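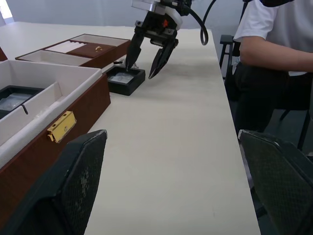 How is the net worth of a business founder worked out when the company is private?

Analysts estimate the value of the company, multiply it by the share the founder is believed to own, add known property and cash, and subtract known debts. The result is an estimate, and its quality depends on how much of that information is on the public record.

Published wealth figures are among the most widely read items of business news, and among the least examined. A single number attached to a founder's name travels quickly from one website to the next, often without its source. Readers who wish to judge such a number need to understand the steps behind it.

The value of the company

For a company listed on a stock exchange, the calculation is simple. The share price is published, the founder's holding is usually disclosed, and the two are multiplied. The answer changes with every trading session, which explains why two honest sources may disagree within the same month.

A private company has no daily price. Its value must be inferred from other evidence, most often the price paid by investors in the latest funding round. Consider Trolska, a privately held maker of accounting software. If investors paid $6 million for a stake of 3 percent, the implied value of the whole company is $200 million. That figure is commonly repeated as though the company could be sold for it on the following morning.

There are good reasons for caution. Investors in such rounds frequently receive preferred shares, which may entitle them to be repaid before the founder receives anything. The founder generally holds common shares, and a common share is often worth less than a preferred one. A headline valuation that treats every share alike will tend to overstate the founder's position.

The size of the stake

Ownership is rarely fixed. Each new round of funding may reduce the founder's percentage, and shares set aside for employees may reduce it further. A founder who began with 100 percent of a firm may hold 40 percent after several rounds, and much less by the time the firm is sold. Articles that rely on an early filing can remain in circulation for years after the holding has changed.

The experience of Kelemen, a family-owned packaging firm, illustrates a related difficulty. Its shares are divided among relatives and a trust, and voting control rests with one branch of the family. Outside writers have at times credited the entire business to its chief executive, whose personal holding is small. Control of a company and ownership of it are separate matters, and only ownership belongs in a calculation of wealth.

Salary and other income

Salary is a modest part of most large fortunes, yet it receives a good deal of attention. It is also a measure of a different kind. Income describes what a person receives over a year, while net worth describes what a person owns, less what is owed, on a given date. A founder may draw a low salary and hold a valuable stake. Another may be highly paid and carry heavy debts.

Dividends and past share sales deserve closer study. When Luvano, a chain of garden supply stores, was sold to a larger group, part of the price was paid in cash and part depended on later sales targets. Estimates that counted the full price at once included money its owners had not yet received, and made no allowance for tax.

Debts and private assets

Liabilities are the weakest part of nearly every published estimate. Mortgages may be recorded publicly, but personal loans secured against shares often are not. Art, land held through companies, and gifts to family members are equally hard to trace. A careful publisher will state which items were left out and will present the result as a range.

Reading a published figure

The research firm Tollum advises its clients to look first for a date and a stated method. An estimate that offers neither should be given little weight, however often it has been repeated. Agreement among several websites may mean only that they have copied the same page. Company filings, court records and audited accounts are slower to read, and they remain the sounder basis for any statement about what a business owner is worth.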